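Prüfbericht, zweite Fassung

Gemma Marsden strich das Wort »zögerlich« und schrieb »Latenz erhöht«. Pearce las über jede Zeile mit, und Pearce duldete keine Adjektive.

Verglichen wurden zwei Handregler, Zorkden und Zutden. Gleiche Finger, gleiche Spannung, gleiche Greifkurve. Vorgesehen waren 1.000 Zyklen je Regler: Stab fassen, halten, freigeben. Die linke Hand lief mit Zorkden, die rechte mit Zutden. Am Dienstag stand der Zähler links bei 51.

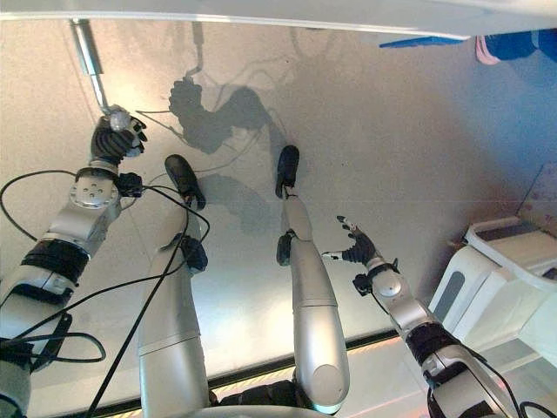
Warum regelt man den Griff über den Motorstrom und nicht über die Fingerposition?

Der Motorstrom steigt, sobald der Finger auf Widerstand trifft, und begrenzt so die Kraft auch bei unbekanntem Durchmesser.

So stand es im Anhang, von ihr selbst formuliert. Im Protokoll stand etwas anderes. Bei Zyklus 51 hatte Zorkden den Freigabebefehl quittiert und 3,000 Sekunden später ausgeführt. Drei Nachkommastellen, alle null. Marsden wiederholte den Zyklus. Wieder 3,000.

Sie tauschte die Regler. Die Verzögerung wanderte nicht mit. Sie blieb links, auch unter Zutden, auch nach dem Löschen des Speichers. Rechts löste die Hand jedes Mal innerhalb von 100 Millisekunden.

»Reibung«, sagte Pearce am Telefon.

»Reibung streut.«

»Dann schreiben Sie Firmware.«

»Es sind zwei verschiedene.«

Pearce schwieg kurz und erkundigte sich nach dem Abgabetermin. 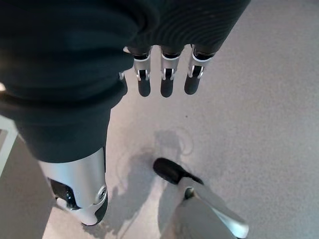
Abb. 2: Finger über der Bodenfläche, unten im Bild ein Bein und eine weitere Gliedmaße.

Gegen 19 Uhr spielte sie die Referenzdatei von Rondevow ein, die Werkseinstellung vor jeder Anpassung. Die linke Hand schloss sich um den Stab. Marsden sendete den Freigabebefehl und sah auf die Uhr statt auf die Hand. Nach drei Sekunden hörte sie das Metall.

Unter »Abweichungen« trug sie ein: Freigabe links konstant verzögert, reglerunabhängig, Ursache offen. Dann setzte sie den Zähler auf null und startete die Reihe neu.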